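Every December I get the same email from somebody upstairs asking for "the robot number." One number! As if you could write it on a sticky note and be done. I've been putting together equipment plans at Testumum for a while now, and I've come to think most of us budget for robot arms the way my uncle shops for boats, where all the love goes into the boat and then he's shocked that it needs a trailer.

So let me make my case for the trailer.

When we asked for our two-arm cell, the request had two lines on it, arms and grippers. Godfrey Athumani signed it the same day and I felt pretty great about myself. Then the extras started. Framing, mounts, power, spare cables, spare fingers, a table that doesn't wobble, a second table once the first one wobbled. By spring I had 14 separate small purchases, each with its own approval and its own little apology from me. Godfrey was nice about it, nicer than I would have been.

My rule now (and I will argue with anyone over lunch about it) is that the arms get 60 percent of the money and no more. If the arms eat 80, you've bought something to look at. The rest goes to the boring stuff and to people's hours, and the hours are the part everybody forgets. Rehema Kaijage spent most of a month on setup, and her time showed up nowhere in my plan. It was sitting in somebody else's budget, so it looked free to me. It sure wasn't free to her.

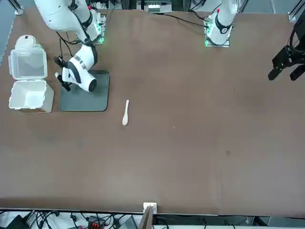

And please, put in a line for the cheap things. Food containers, spoons, mats, whatever your tasks call for. They get lost, they crack, the store stops carrying the one you like, and then you're comparing this month's work against last month's with a different lid. I buy extras of everything up front now. It costs less than one service visit, and I've never once had a purchasing person fight me on spoons.

Where I get grumpy is the bundle. Zavow quoted us a package last year with everything included, and Mwajuma Sang, who is much more patient with a quote than I am, went through it and found 19 items we either had already or would never touch. Some folks love a bundle because it's one signature. I get that! But you pay for that signature, and then you pay again when you want to swap a gripper and the warranty says no.

The other side of this deserves a fair hearing. Kipchumba Mosoti thinks I overplan, and that you should buy one arm, make a mess, and let the mess tell you what to order next. For a first cell he may well be right. I just notice that he never has to write the follow-up requests.

This year I sent upstairs a page and a half instead of a number. I haven't heard back yet.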